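I've been putting off writing up the hand-held grippers, mostly because I expected to be rude about them. Rocío Gallardo lent me two: the Skurna, which has soft padded fingers, and the Durnero, which has harder ones and costs 1554 against the Skurna's 929. Both do the same job. You squeeze, the fingers close, a camera on top records the lot, and later an arm is supposed to copy you.

The sales pages for both say "human-level dexterity". I have human-level dexterity already, and I lose most of it the moment I hold one of these.
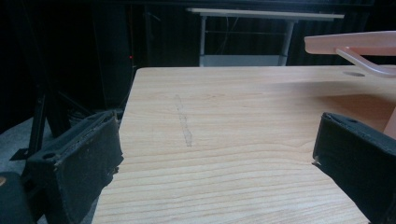 My first complaint is wrist angle. To get the fingers flat to a table I have to stick my elbow out like a chicken, and after 466 recordings in March my shoulder had opinions. Maximiliano Sotomayor says I hold it wrong. He may be right, but he's also ten centimetres taller than me, and I notice the manual never mentions height.

The second is padding. Soft pads grip nicely when new, then the edges start to go, and I'd like to see somebody publish figures for a worn pair. Sarska claims its replacement pads last longer. Longer than what? I wrote to ask and got a brochure.
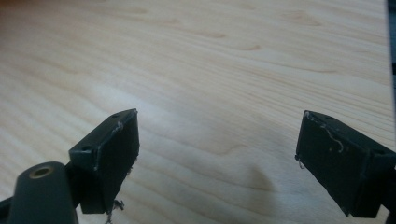 *Fingers wide open over the bare tabletop, frayed threads and all.*

I did try the Escobar controller as well, for 4 evenings. It dropped its connection on every one of them, so I can't tell you much about how it handles.

For now I'd keep the money. If Rocío wants hers back she can have the Durnero first. I'm hanging on to the Skurna until I've tried it with thicker pads.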